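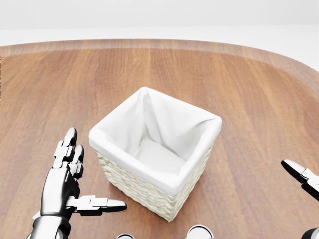 Search this site Go

Unit 6. Automation on the packing floor: tasks, roles and hours

Reading for this unit: the Josine site report, sections on staffing and on stoppages. Bring the task sheet from Unit 5.

6.1 Background to the case

Wandden packs and ships household storage goods. Before the change, its Josine site ran two packing lines, both staffed by hand. Each packer took an item from a tote, checked it, fitted the liner where one was supplied, and placed the item in a carton. The firm then installed two-handed robots from Kyriakidis on one of the lines and left the other as it was. The comparison between the lines is the reason the case is used in this course.

Lined baskets were the first product moved to the robots. A woven wall gives under pressure and a cloth liner shifts when it is gripped. A hand that closes too far marks the weave; one that closes too little drops the basket. Most of the early engineering time went into this range of grip, and all of it was first worked out in simulation.

6.2 Simulation before installation

In a simulated cell the table, the item and the hands are models. Contact, friction and the behavior of cloth are calculated. The Wandden team ran each new item for 200 trials in simulation before it was allowed on the floor. Three points for the exam:

- A simulated trial costs little and damages no stock.
- Cloth is harder to model than rigid parts. Results for liners carried over to the floor less well than results for plain boxes.
- The choice of which items to simulate was made by the engineering office. Packers were not asked until the second round, when they pointed out that folded cuffs come loose in the tote and that the item seldom arrives in the condition the model assumed.

The third point is an organizational finding and should be cited as such.

6.3 Task change versus job change

A job is a bundle of tasks. Automation normally removes some tasks from the bundle, leaves others and adds new ones. For the packer role at Josine:

Removed: lifting the item from the tote, placing it in the carton.
Kept: visual check of returned items, liner fitting on irregular sizes, carton labeling.
Added: clearing stops, logging faults, presenting items to the cell in a set orientation.

The job title did not change. The job grade did not change either, and this became the main dispute of the first year. Packers argued that fault logging was technical work. Management held that it was a form-filling task. The grade was revised after the Iltau agreement, which defined a separate cell attendant role with its own training hours.

6.4 Pace and attention

On the manual line the packer sets the pace within limits. On the robot line the cell sets it, and the attendant waits. Waiting is counted as idle time in many work studies. This is an error where the attendant must respond to a stop, as attention is still in use. Attendants at Josine reported less strain in the wrist and shoulder and more fatigue late in the shift. Both can be true at once, and a survey with a single question on "effort" will miss it.

Stops were not spread evenly. They clustered after a product change – often in the first 100 items – and then fell. A staffing plan based on the average stop rate therefore left the cell short of people when it most needed them.

6.5 Skill

Two effects run in opposite directions. Attendants learn to read fault patterns, and this has value outside the site. Hand skills used only on the manual line fade in those who leave it. Wandden responded with rotation between the lines. Rotation keeps the hand skills in use but spreads fault experience across more people, so each builds it more slowly. The report does not settle which schedule is better.

6.6 Questions to prepare

List the tasks in a job you know. Mark which could be removed, which would stay, and which would be added.

Who should decide the order in which products are moved to a cell, and at what stage should line staff be heard?

Redraw the staffing plan in 6.4 for a day with a product change at 10 a.m. State your assumptions.

Answers go in the course folder before the seminar. Task sheets are returned in Unit 7.

2 comments
Share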